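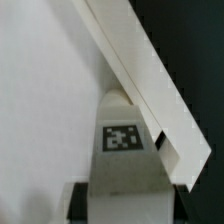
Let the small stuff have a home

My mother had a drawer. You know the one, second from the top, next to the stove, and if you pulled it too hard a battery rolled to the back and stayed there until the next time we moved. Rubber bands, takeout menus, a key to a house we'd left, birthday candles with the wicks already black. I grew up thinking that was just what a kitchen came with, like a sink.

I've been reading a lot of decluttering advice lately (it was a long winter, okay?) and every single book and blog tells me to get rid of that drawer. Empty it onto the floor, hold each thing up, thank it or don't, and off it goes. One woman online got her whole household down to 60 objects and has a list of them you can print out. I read the list twice. There's no tape on it. How do you live without tape?

So this is my case for the drawer, and for the dish by the front door and the jar on the windowsill and every other place in a home where small things pile up without anyone's permission.

I live in Remen, in the upstairs half of a house on Boychuk Street, and I have a drawer, a dish and two jars. I'm not a hoarder. I give away clothes every June and I don't keep magazines. But I will not throw out a washer. Last fall the bathroom tap started dripping, and the hardware store in Clallgate wanted me to buy a whole repair kit, with a plastic case, for a part smaller than a dime. I went home and dug in the jar for 4 minutes and there it was. I don't know what it came off of. It fit! I was so pleased with myself that I called my sister, who did not care even a little.
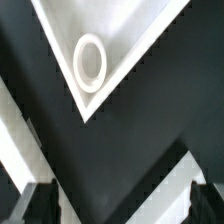 A white ring in a white tray.

People who write against clutter tend to talk as if everything you own is asking you for something. The unread book is nagging you, the spare lamp is judging you. Maybe they've got very pushy lamps. My stuff in the drawer doesn't ask for anything at all. It sits in the dark being a spool of green thread, and if I never sew on another green button then it goes on being a spool of green thread, and we're both fine.

And the cost! This is the part that gets me. The standard advice is that if you can replace a thing cheaply and quickly, you should let it go. That sounds very sensible if you have a car and a bit of extra money and a store that's open. I've been without all of those at various times. My friend Martti Oksanen grew up on a farm a long way from any town, and when I told him the rule he laughed until he had to put his coffee down. His father kept bent nails. He'd straighten them on the back step in the evenings, and they went into a can, and the can went into the wall of a barn eventually, one nail at a time. Being able to throw away your spares is a kind of wealth. I wish the books would just say so on the cover and let the rest of us shop elsewhere.

I should be fair, though. I know clutter makes some people miserable. Fiona MacBrayne, who I shared an apartment with in my twenties, couldn't sit down to eat if there was mail on the table, and it wasn't fussiness, it really did make her chest tight. She kept everything she owned behind cupboard doors, and I kept everything I owned on the backs of chairs, and we were both very polite about it for a year and a half. She'd be the first to buy one of those books and she'd get her money's worth out of it. What bugs me is when a thing that helps Fiona gets sold as the way a grown-up lives.

There's also this new business of storage for your storage. Have you looked at the Mosar catalog? It came in my mail in April 2021 and I still haven't recovered. Dividers for your drawers, little bins to go between the dividers, and labels for the bins, all in the same oatmeal color. You're supposed to buy around 60 pieces to do one kitchen properly. I mean, come on. That's a junk drawer's worth of junk to fix a junk drawer, and then where do you put the dividers when you move and the next drawer is a different width? I'll tell you where. In the closet, in a bag.

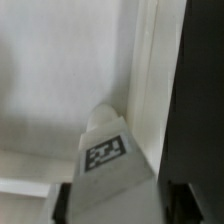

The other thing I'd say for the drawer is that it remembers stuff for me. I'm bad at diaries. I've started maybe five, and they all quit by the middle of the month. But I can pull out that drawer and find the ticket stub from the ferry the summer it rained, and the little hex key from the first bed I ever bought new, and a button off my grandfather's coat, which I kept meaning to sew back on and then he didn't need the coat anymore. I would never have filed any of that under keepsakes. It wouldn't have made the cut. It got to stay by being small and in the way.

A reader wrote to me after my last piece (the one about porch lights) and said she'd cleared out her late aunt's house and found a cookie tin full of keys, none of them labeled. She tried every one in every lock. None fit anything. She took the tin home anyway and she wanted to know if that was silly. I wrote back and said I'd have done the same, and I'd have paid for the extra suitcase too.

If you've got the itch to clean something this weekend, go do the fridge. There's a jar of mustard in there that needs your attention a whole lot more than the drawer does.

Contact | © Porch Notes, all rights reserved | Back to top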